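## 4. Receiving and Preparing Bottled Stock

This section applies to all bottled products handled at the Dunholm and Jamton service rooms. It covers the unpacking, inspection and staging of bottles before they are placed on the shelves. Procedures for bulk containers are given in Section 6.

**Note:** Staff who have not completed the room orientation must work with a trained colleague until Form 101 has been signed by the room supervisor, Terence Lightfoot.

### 4.1 Preparing the table

1. Clear the preparation table of paperwork, tools and packaging from earlier work.
2. Wipe the surface with a damp cloth, working from the far edge toward you, and dry it fully.
3. Place the stock sheet on the side shelf. Do not write on the preparation table.
4. Set the waste bin and the reject tray within reach.

**Caution:** Bottles roll. Do not begin unpacking if the table rocks or slopes. Report the fault to the supervisor and use the table in the second bay.

### 4.2 Unpacking

1. Confirm that the delivery note matches the order. Deliveries from Mellum list outer cartons only; deliveries from Yan list single bottles.
2. Open the carton along the taped seam. Keep the blade shallow so that labels are not cut.
3. Lift bottles out by the body. Do not lift a bottle by its cap.
4. Flatten the empty carton and remove it from the work area before starting inspection.

Each room may hold no more than 1,084 bottles at one time. If a delivery would exceed this limit, leave the remaining cartons sealed and notify the supervisor before the end of the shift.

### 4.3 Inspection

1. Take up one bottle and hold it by the lower body.
2. Tilt it and examine the neck and cap. The cap must sit level, with no gap between it and the neck.
3. Turn the bottle and check that the label is flat and readable.
4. Check the base for dents or splits.
5. Lay accepted bottles on their sides, parallel to one another, with all caps facing the same way. Place rejected bottles in the reject tray.
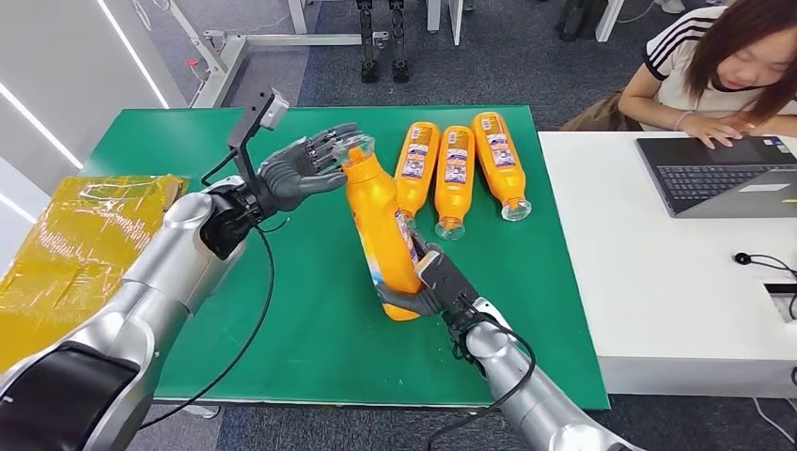
6. Keep the row away from the table edge when the work is interrupted, even for a short time. A bottle that has fallen to the floor must be inspected again from step 1.
7. When the row is complete, stand the bottles upright and move them to the shelf marked on the stock sheet.

**Note:** Products with different labels must not be mixed in one row, including those of the same color.

### 4.4 Rejected bottles

1. Attach a red tag to each rejected bottle and write the fault on it in plain words.
2. Enter the bottle in the reject log under Code 93 (cap or neck) or Code 163 (body or label).
3. Move the reject tray to the returns cabinet by 4:30 p.m.

Questions concerning returns should be directed to Győző Kerekes at the Jamton office. Staff may not contact suppliers directly.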